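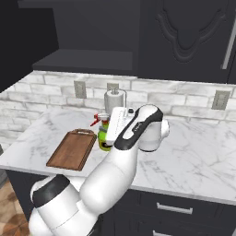
About Flaldale Kitchens & Worktops

Small firm, big workshop. Started in a rented garage behind the Trallano bakery, now in a proper unit on Notar Lane. Kitchens mostly. Some utility rooms, the odd bathroom if you ask nicely.

What we do

Measure, draw, build, fit. All our own people, no subcontractors apart from the gas. Most jobs are done in 15 working days from the first cupboard coming out, longer if the walls are bad. Old houses round here, the walls are usually bad.

Worktops cut to template. Stone, timber, laminate. Samples can go home with you for a week, just bring them back please, we are down to the last few of the pale ones.

The Montoya range

Our own doors, 7 colours, made to order. Painted here in the workshop. Handles extra. New brochure in September, old one still fine for sizes but ignore the prices.

Who we are

Seven of us, plus a Saturday lad. Last year we fitted 61 kitchens, almost all of them in the valley. Gaurantee is three years on fitting, doors and drawers included.

Come and see us

Showroom open every day except Tuesday. Park round the back, the front is for the vans. Ring first if you want a design chat, otherwise just walk in. Kettle's usually on.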